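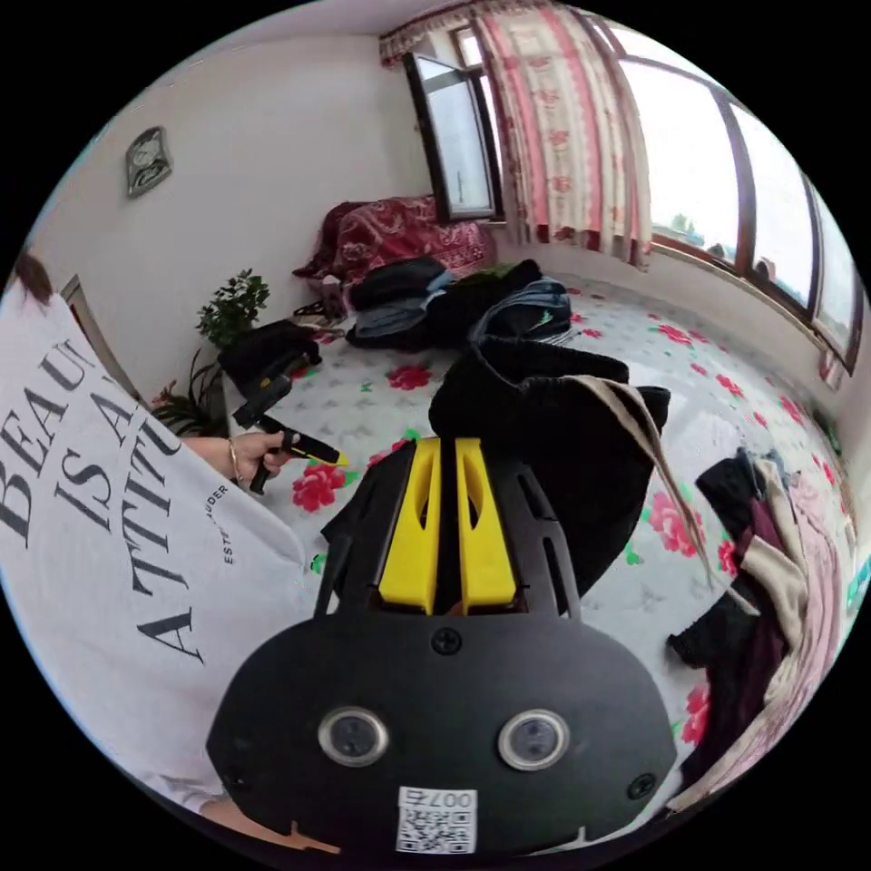 Dilani Kodikara asked under the last bedding review whether a printed quilted spread can be washed weekly without the filling bunching up. The answer depends on the stitch spacing and on how the filling is fixed, and both differ a good deal between makers. The Drutby, sold by Cutent, is the double-size model. It was bought at the normal price and has been in use since October.

Construction
The face and back are cotton. The filling is a polyester wadding of 100 g per square metre, needled to a thin backing before quilting. Measured width after the first wash was 227 cm, against a stated 230. Length did not change by any amount I could measure. Seams are overlocked and then bound. One corner of the binding had a skipped stitch on arrival, which I closed by hand.

Washing
The label allows 40 degrees and a low tumble. At 40 it comes out of a domestic machine heavy, and a short second spin is worth the time. Line drying took a full day indoors. The wadding has stayed flat except for a slight ridge near the foot end.
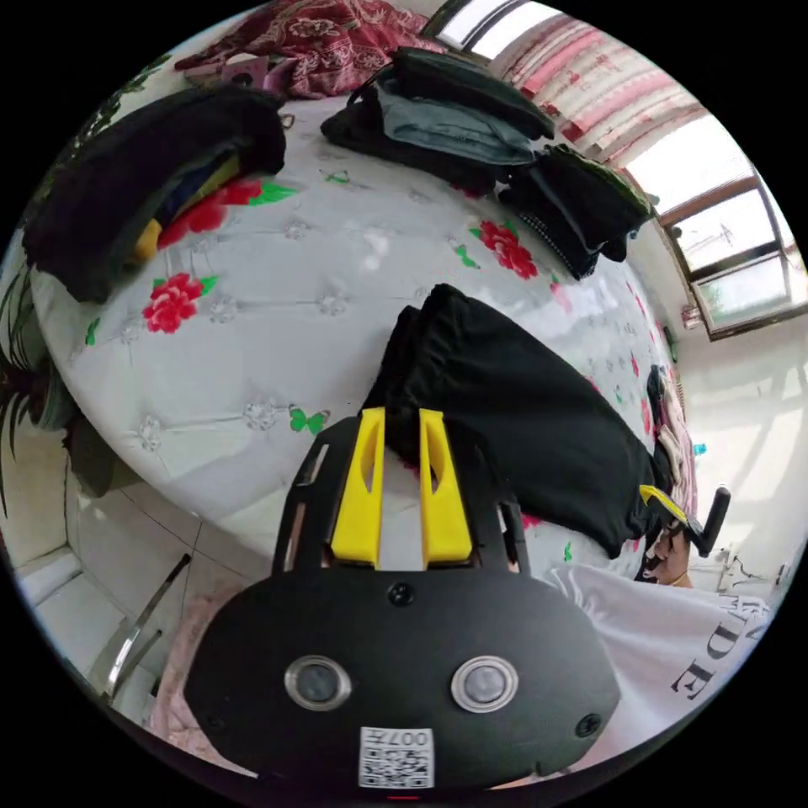

One reader reckons the older Dradley spread is the better buy, with closer quilting and a back that doesn't slide on a fitted sheet. I agree about the back. The Drutby does creep on a smooth sheet and needs straightening each morning. The Dradley is heavier, though, and too warm for me from May onwards – its wadding is nearly twice the weight.

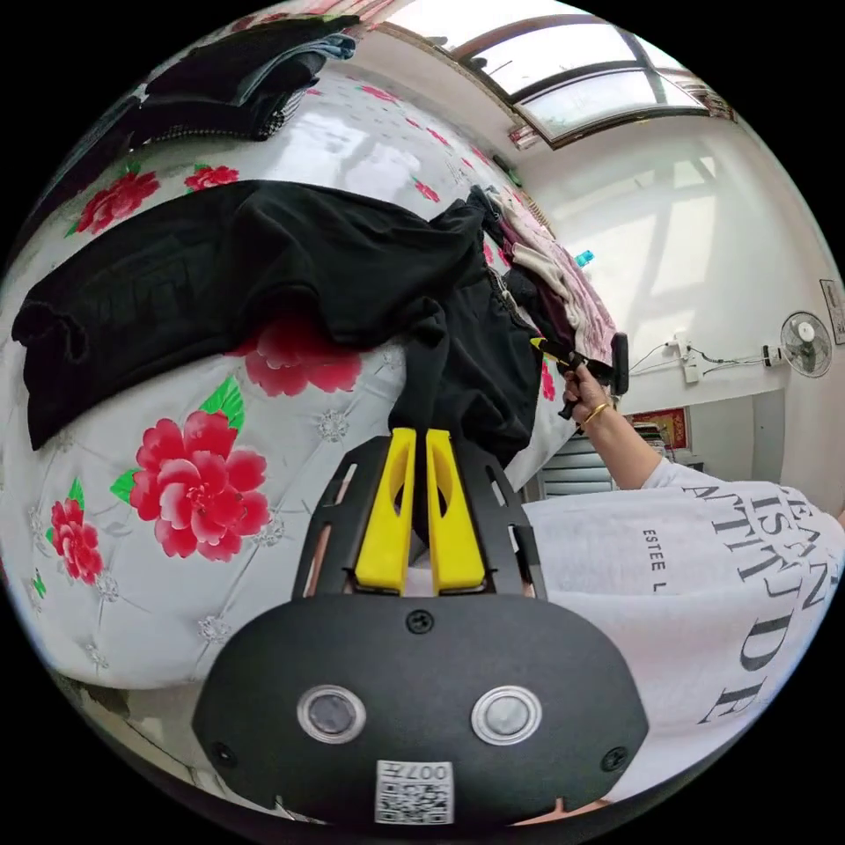 Colour fastness was checked with a damp white cloth rubbed over the print and then left under a weight overnight. No transfer was found on the first test or on the repeat after washing. The large pink-red peonies are the part to watch, more so than the green leaves, as reds tend to go first. The embroidered rosettes are a separate matter. Their thread stands slightly above the surface and will catch on a rough fingernail or an open zip, so wash the spread inside out, in a bag if the drum has worn edges.

Spare binding is not supplied. Amarasinghe sells a cotton tape in a close enough white.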